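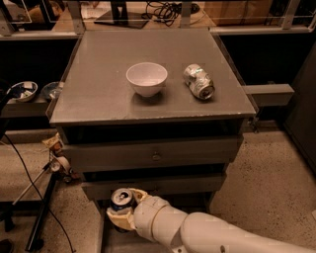
20 Apr 2018 - by the Jikside Housewares team

Home | Tables | Bowls | Care Tips | FAQ | Contact

Questions about your side table

Will a drink can mark the glass-like top?
It can leave a sticky ring if it sits overnight, so a quick wipe with a soft damp cloth is all we'd ask of you. Crushed cans have sharper creases, so please lift them off and don't slide them!

Is a small white bowl all right without a mat?
Oh, certainly. Plenty of our customers keep one out for nuts or keys - just feel the underside first for any rough spots.

How do I tighten a drawer knob?
Pull the drawer out, hold the knob still with one hand and turn the screw inside, gently, until the wobble goes. Both of the 2 drawers work the same way.

How much weight will a drawer take?
We suggest keeping it under 40 pounds, and a good bit less if you open it every day.

Can I get the gray finish again?
Yes, our Gulelbridge store expects more in October, so do call ahead.

Recent items
Zhuravel shelf care
Choosing bowls for a small table
Ustumel cabinet sizes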